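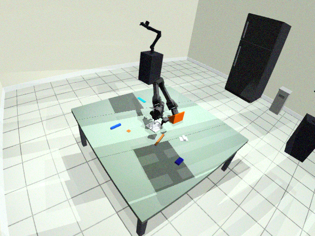 樽8の試飲コメントがJabari Koechから先に届いた。香りはもう開いているが後口の渋みがまだ硬い、来客に樽から直接注ぐなら隣の区画の樽にしたほうがいい、とのこと。こちらの印象もほぼ同じだったので、試飲会で樽出しに使う樽は差し替える方向で考える。

2022-12-13 醸造室ノート

午前、赤の樽を順に確認。Brekeddale区画のものは10月の圧搾後に樽へ移した分で、マロラクティック発酵はペーパークロマトで見るかぎりリンゴ酸のスポットが消えている。樽8だけ薄く残っているように見えたので、明日もう一度展開する。展開液が古くなっていた可能性もある。新しいものを作ってから比較すること。

遊離亜硫酸は通気法で測定。滴定の終点が見にくく、一回目は捨てた。二回目と三回目はそろったので平均を採用。値は棚の記録簿に転記済み。樽8は発酵の確認が済むまで亜硫酸を足さない。札を付けてあるので外さないでください。

補酒。Namboodiriの白は減りが早く、補酒用の小瓶を使い切った。樽の栓がシリコンのものと木のもので混在していて、木栓のほうが減っている気がするが、樽の置き場所も違うのでまだ何とも言えない。次回から栓の種類も記録欄に書く。

午後はブレンドの小規模試験。3000リットルタンクの赤を基準にして、50ミリリットルずつ組んだ。

試験A:基準のみ。果実味は十分だが中盤が細い。
試験B:基準にBrekeddaleを少量。中盤は埋まる。香りがやや沈む。
試験C:Bと同じ比率で、古樽の分に置き換え。香りは残る。渋みも穏やか。
試験D:Cに白の圧搾後半をごく少量。酸が浮いて合わない。中止。

CとBで意見が分かれた。自分はC。Jabariは今の段階ならCだが、瓶詰めまで置くならBのほうが伸びるという。どちらも小瓶に満たして冷暗所に置いた。一週間後に銘柄を伏せてもう一度飲む。グラスは前回、洗剤の匂いが残っていたものがあったので、使う前に湯ですすぐ。

試飲会の準備の件。Prandgateの会場から、当日使えるのは入口側の流しだけと連絡があった。吐器の中身を捨てる場所が遠くなるので、バケツを余分に持っていく。グラスは300個で手配済み。Buvierの赤は前日に立てておかないと澱が回る。去年はこれを忘れて、最初の数本がかなり濁った。箱に「立て置き」と書いたが、運ぶ人にも口頭で伝えること。

樽出しの見せ方についてもJabariと話した。ガラスのピペットは見栄えがするが、混んでくると待ち時間が長い。朝のうちに別容器へ抜いておき、決めた時間だけ樽の前で注ぐ案に落ち着きそう。抜いた分は空気に触れるので、小さめの容器に口まで満たし、開けたら使い切る。樽の補酒分も先に確保しておく。

残り作業
・展開液の作り直し、樽8の再確認
・白の補酒用の小瓶を追加で詰める
・pH計の校正。午後の値が少し高めにずれていた。電極の保存液も残りわずか
・差し替える樽の遊離亜硫酸を再測定
・ホースの継ぎ手のパッキン交換(床に一滴ずつ落ちている)

セラーの温度は朝夕とも変わりなし。加湿器の水は帰る前に足した。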